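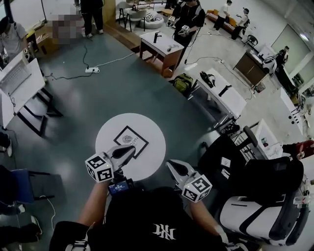 The round white table, with the black-bordered sheet on it

Udthorpe Reading Circle: minutes, September meeting

Opened at 7:10 p.m. Last month's minutes agreed with one fix: the Hokside swap brought in 101 paperbacks, all now shelved.

Book of the month. Lots of love for the Başaran novel! Most of us finished it early and two members have started it again. The ferry chapter got the longest talk of the night — we ran well past the break. A few found the middle slow, and the ending split the room.

Winter read-a-thon. Last year we reached 2,158 pages between us and everyone wants to beat it. Sign-up sheets go out next week.
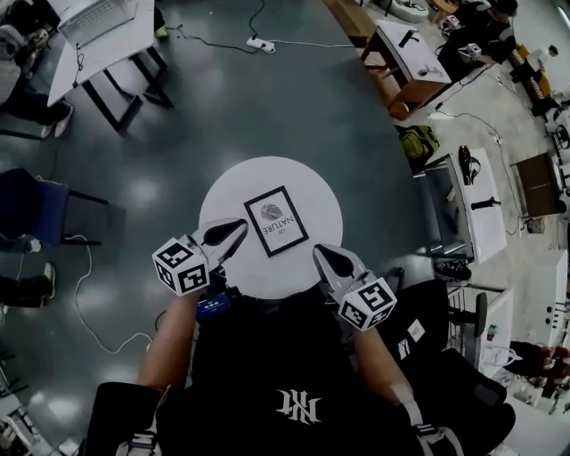 Clutbridge library has said yes to a joint evening in November, which is wonderful news. They can seat more than 8 of us, so please say early if you need a lift.

Next book: the short story collection won the vote. Large-print copies to be ordered.

Any other business: tea money is due. Bring mugs.

Closed 8:45 p.m.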